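Security Deposits and Move-Out Charges in Small Rental Buildings
Final report, Introduction to Property Management
Danuta Tokarz

Background

Security deposits are the part of a lease that tenants and landlords argue about most in the building where I rent, and I wanted to find out how the charges are decided. This report looks at past move-outs handled by Rutkowska Property, a small office that manages older apartment buildings on the east side of Kisley. The office let me read closed files with the tenant names removed. I worked on the files in March and wrote the report over the following weeks.

Method

I read 50 closed files. Of these, 39 had both a move-in checklist and a move-out checklist, and I used only those for the comparison. The rest were missing one of the two forms, usually the move-in one. For each file I wrote down the size of the deposit, the amount kept, the reason given, and whether the tenant disputed it. I entered everything in a spreadsheet and sorted the reasons into four groups: cleaning, wall damage, floor damage, and unpaid rent or utilities.

The reasons were not always easy to sort. A file might say "bedroom wall, repair and clean" with one price for both jobs. In those cases I used the larger job if the invoice made it clear, and otherwise put it under cleaning.

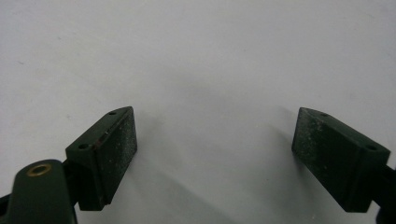
Figure 1. Open gripper with dark green finger pads, pale background.

Results

Cleaning was the most common reason for keeping part of a deposit. The amounts were small, and few tenants disputed them. Wall damage came next. Floor damage was less common but cost the most, and those files had the longest letters in them.

Most disputes were about normal wear. The lease says tenants do not pay for it but does not define it. One tenant was charged for faded paint beside a window and got the money back after writing two letters. Another was charged for a worn strip of carpet in a hallway and paid it without a reply on file.

Two of the buildings, Prillel Court and Plirero House, use a longer checklist with a line for each wall and floor. Disputes in those files were shorter. I can't say the form was the cause, as the units there are also newer.

Limits

All of the files came from one office, and I did not speak to any tenants. A tenant who was unhappy but never wrote in would not show up in my spreadsheet as a dispute. I also did not adjust for the length of the lease, which probably affects how much wear a unit has.

Recommendations

The office should use the longer checklist in every building and have both sides sign it at move-in. The lease should give a few plain examples of normal wear, such as faded paint and small nail holes. Cleaning and repair should be priced on separate lines. I gave a copy of these suggestions to the office manager, who plans to try the separate lines first.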